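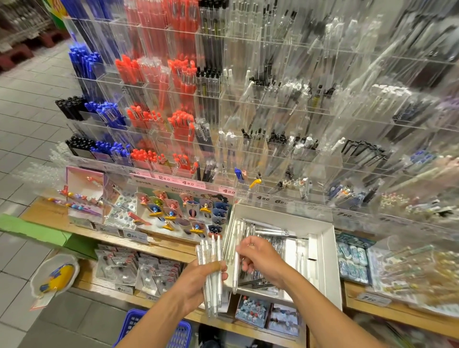

5.2 Stock record error in loose-sold writing instruments

The second group of goods differs from the packaged group in one respect that matters for the model: the unit of receipt and the unit of sale are not the same. Pens enter the stock record by the box and leave it singly. Each box opened on the sales floor therefore creates a period in which the recorded quantity depends on every single sale having been entered under the right code. Mridha and Medeiros treat this period as short enough to ignore. Our data do not support that treatment.

The sample covers 1021 item codes held in the Kinbridge and Motamgate branches, of which the pen codes form the largest family. Displays of the type shown in Figure 1, with pens sorted by colour in clear pockets and further pens loose in an open box, carry several codes within a hand's width of each other. Where two codes share a price, the till operator has little reason to tell them apart, and the error passes through the till total without trace. It appears only in the stock record, as a surplus in one code and a matching shortage in its neighbour.

We call this a paired error. It was identified by comparing the recorded and physical quantities for each code and then searching the same price band for a difference of equal size and opposite sign. A tolerance of five units was allowed. Pairs outside the tolerance were left in the residual and are reported with it. The search was repeated with the price bands shuffled, in order to estimate how many pairs would be found by chance, and the result was subtracted before the rates were computed.

Two further sources of error had to be separated from the paired kind. The first is misplacement, where an article is put back in a pocket or on a shelf that is not its own. The second is the article that leaves its place without being sold.
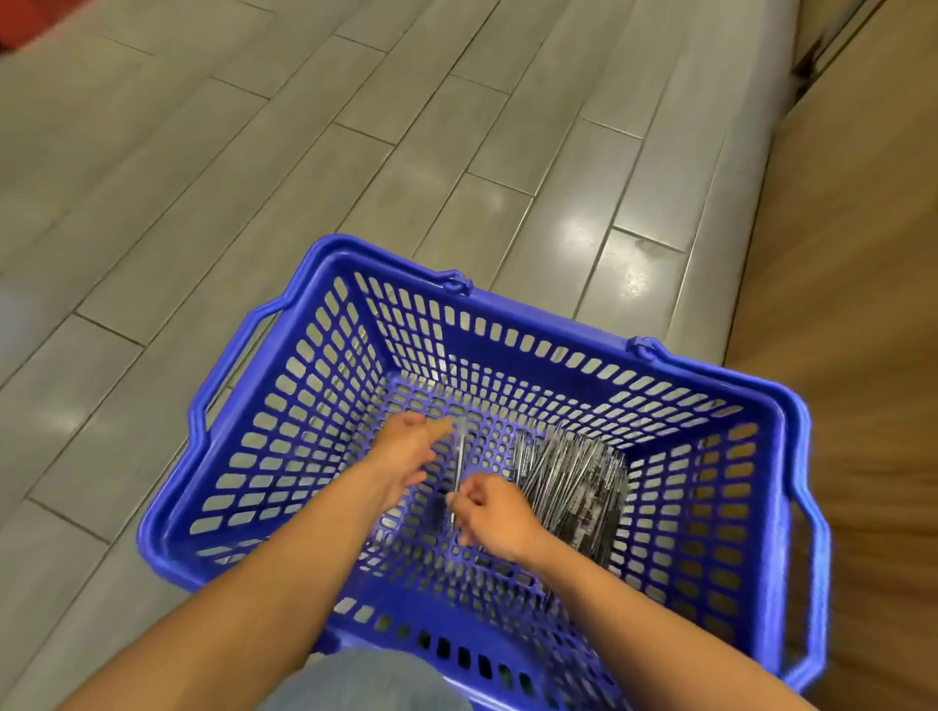
Goods of this second sort are physically in the shop but absent from their shelf position, and a shelf check made during opening hours will record them as missing. Figueiredo proposed a fixed correction for the effect. We preferred to remove it at source, and all physical checks used here were made on a Wednesday before the doors opened, after the returned goods from the till area had been put back. The October check at Motamgate was delayed by a late delivery and is excluded.

Till entries were taken from the Tuvo export without alteration. The export limits each file to 3000 lines, so that longer trading periods were joined by receipt number. Duplicate lines at the joins were deleted by hand. Refunds were kept as negative sales, following Mendonça and Barros, except where the refunded code did not appear on the original receipt.

The remaining difference, once paired errors and misplacements are taken out, is treated as loss. It includes theft, breakage and unrecorded use by staff, and the present data give no means of dividing it further. The loss term enters equation 5 as a constant rate per code. A rate that varies with sales volume was also tested and is discussed in the next section.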